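Cemby Workshop Releases Plans for Bench Robot Arm Built From Shared Tools

14 shares | 3 comments

NAMDEN, April - Cemby, a member-run workshop in Namden, has released the full plans for Cukeo, a small robot arm that members designed and built on the workshop's own benches. The plans are free to download and cover the arm, its gripper and the control software.

Cukeo started as an evening project led by member Gun-woo Nam. It is meant for simple bench jobs such as holding a part steady, moving small pieces between trays and turning screws. The printed parts come off an ordinary desktop printer, and the rest can be bought from hobby suppliers. A complete parts kit costs $563.

"I wanted an arm I could fix on the same bench where I built it," said Nam. "If a finger breaks, you print another one and keep going."

The current version carries a small camera close to the gripper, so the person running the arm can see the work from the tool's side. Members have been using that view for practice on hinges and other small hardware screwed down to wood.
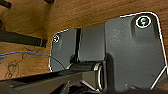 What the Plans Include

The release has 18 printable part files, a wiring guide and a build manual in nine chapters. The manual assumes basic soldering and no background in robotics. The gripper fingers come in two lengths - the longer one is better for reaching past raised parts such as a hinge knuckle.

The control software, called Yoo, runs on a regular laptop. It can record a movement made by hand and play it back at a slower speed.

Build Nights

Cemby will run build nights for people who want to put together their own arm. Each group is limited to 15 people, and most builders should allow over 9 hours in total. Sessions start at 6:30 p.m. and are open to non-members. Tools are provided, and kits must be ordered ahead through the front desk.

Files, the parts list and sign-up details are on the Cemby website under Projects.

3 comments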